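About Trollum

Trollum writes control and perception software for mobile robots that work outdoors on large, flat, open ground. We do not build robots. Our customers bring a platform with motors, a compute board and at least one camera, and we supply the software between the camera driver and the motor controller.

The company started as a two-person tooling contract and became a product team when the tools outgrew the contract. The office and bench lab are on the ground floor of the Wallner building. Field work is done on an athletics track with a grass infield, reached from the office on foot.

What we make

Indel is our state estimator. It fuses wheel or leg odometry, an inertial unit and a single forward camera, and publishes pose and velocity at a fixed rate. It was written for places where the ground gives the camera very little to hold on to. A running track is a good case: one color, low texture, and all of the usable features packed into a thin band at the horizon.
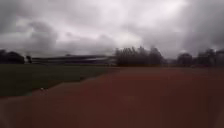 Indel therefore treats the image as separate regions. The horizon band constrains heading and roll. The ground region is used for surface class and for the boundary between surfaces, which is fitted as a curve and passed to the planner with its covariance. Sky is masked before feature extraction. In early versions it was not, and cloud edges were tracked as landmarks, with a slow yaw drift as the result.

Brotik is our local planner and controller. It takes the surface boundary, a goal and a speed limit, and returns a trajectory that stays on the permitted surface. It runs on the robot without a network connection. If the boundary estimate is older than its time limit, Brotik slows to a stop and reports the reason in the log.

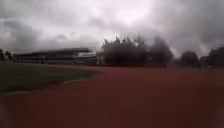 Track and infield under overcast sky, with the grandstand at the far side of the grass.

How we test

Every release candidate is replayed against our log library, which holds nearly 3,000 recorded runs. A subset of 217 runs is marked as blocking, and a regression in any of them stops the release. Blocking runs are chosen for difficulty: motion blur, flat light, faded or missing lane lines, small bright marks on the ground that a detector may take for an obstacle.

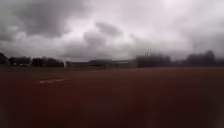 Open track surface with a white marking on the left.

Replay does not close the loop, so planner changes are also run in simulation and then on the track. Field logs are reviewed by the person who wrote the change and by one other engineer.

Working with us

We license Indel and Brotik separately. Both have a C++ interface and Python bindings for log analysis. Integration normally starts with a set of raw logs from the customer's own platform.

Page last revised 08/12/2023. The next release of Indel is planned for January.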